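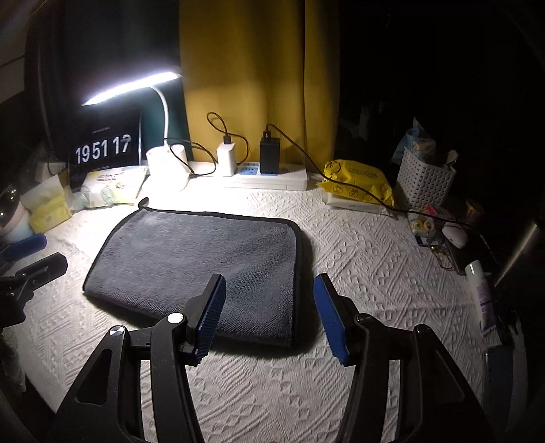
Fig. 1. Gray microfiber towel, folded, with the hanging loop at the upper left corner.

Textile Care and Household Practice
Notes for Session 4: Towels, folding and where the loop goes
Handout date 10/11/25

Hi all. These are my notes from the towel session, typed up a bit more neatly than I said them out loud. A few of you asked for the part on microfiber again, so I've put that first and made it longer. The cotton part is short because you had most of it last time.

Microfiber first

People treat microfiber like thin cotton and then wonder why it stops picking up water. The fibers are synthetic, usually polyester with some polyamide, and they're split very fine. All those tiny edges are what grab the dirt and hold the water. Coat them with something waxy and you lose most of that, and the usual culprit is fabric softener. So no softener, please! Dryer sheets do the same thing.

Wash it with other microfiber if you possibly can. It picks up cotton lint like crazy, and once the lint is down in the pile you'll be at it with a brush for ages (ask Kaiwen, who did a whole load with a bathrobe in it). Warm water is fine, low heat in the dryer is fine, and line drying is better if you've got the room.

Reading the pile

Look at the towel in Fig. 1 and you'll notice the gray goes lighter toward one corner and darker toward the opposite one. Please don't write "faded" on your worksheet when you see that kind of thing. Short plush pile changes shade with the light and with the way it's lying, so stroke it with your palm both ways before you decide anything about color. If the shade moves, it's pile. If it stays put whichever way you brush and however you turn the towel, then you can start thinking about bleach or sun.

Edges and binding

The black trim on this one is a fabric binding, a strip that wraps the raw edge. I like a bound edge on a towel that gets used a lot, but check it every so often, mostly at the corners where it has to bend. Rounded corners are kinder to the stitching than square ones. A loose thread gets snipped, never pulled. I've pulled plenty in my time and regretted nearly all of them.

Folding

My way, which you're free to argue with:

Lay the towel flat with the loop at a far corner.
Smooth it from the middle outward with the side of your hand.
Bring the near edge up to the far edge, and match the binding before you press anything down.
Fold again if your shelf is shallow. 2 folds is plenty for a small one.
Turn the thick fold to face you, so the loop stays at the back where you can find it.

That last step got some discussion. Mawar puts her loops to the front so she can hook a finger in and pull one towel out of the stack, and that works nicely in a deep cupboard. Wanpen hangs everything and doesn't fold at all -- fair enough if you have the hooks for it. Pick one and stay with it, is all I ask.

Don't squash the stack. Plush pile marks if it sits under weight for months, and 8 towels in a pile is already more than I'd want on the bottom one.

Cotton, quickly

Same rule on softener. Shake each towel hard before drying to lift the loops. Hotter wash allowed, but check the label.

For next time

Bring 3 towels from home, any age, at least one with a binding. Fill in the worksheet for each: fiber, pile, edge finish, loop or no loop, and how you'd fold it. Zhenhua has spare worksheets if yours went missing. We'll be doing stain tests after that, so wear something you don't mind ruining.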